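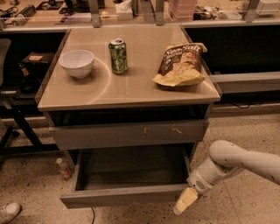 2 min read

Drollport hand controller, review after one August of use
By Soledad Bermúdez

I bought the Drollport to teach a robot arm by remote control. You hold it in your hand, you move, and the arm moves the same way while the software records. Before it I used the Julel, which is a small copy of the arm that you push around on the desk. So I compare with this one mostly, because it is what I know.

Setup took me one afternoon. The manual is short and the pictures in it are good, but the step for pairing is on the last page and I needed it on the first. Nayeli Ochoa helped me with the calibration. You must do it again each time you move the base of the arm, and the program does not warn you if you forget.

My test task was a drawer. The arm goes down to the lower drawer of a gray cabinet and takes the front panel near the right corner. On top I keep a bowl, a green can and a bag of Sea Salt chips, and the upper drawer stays closed. I recorded 400 demonstrations in total, the first 100 with the Julel and all the others with the Drollport.

For large movements the Drollport is clearly better. My shoulder was not tired in the evening, and I could stand where I see the gripper well. With small movements it is less nice. Near the drawer front I wanted to go slowly, and the slow mode is a button under the thumb that you have to keep pressed - after an hour this hurts. I wrote to the support and Rostislav Vrabec answered me the next day. He said that a lock for this button will come in an update. I still wait for it.

The trigger for the fingers is smooth, but it gives no feeling of force. With the Julel I also felt nothing, so I can't complain too much. Sepehr Sharifi, who shares the arm with me, prefers the old way for drawers and has gone back to it.

Battery: 5 hours, good. The strap is too long for my wrist. The recordings open in Cavix without conversion, and you can delete a bad one with a double press, a function I used more than I like to admit.

I give it 4 stars of 5. If your work is mostly picking and placing, buy it. For drawers and doors, try to borrow one first.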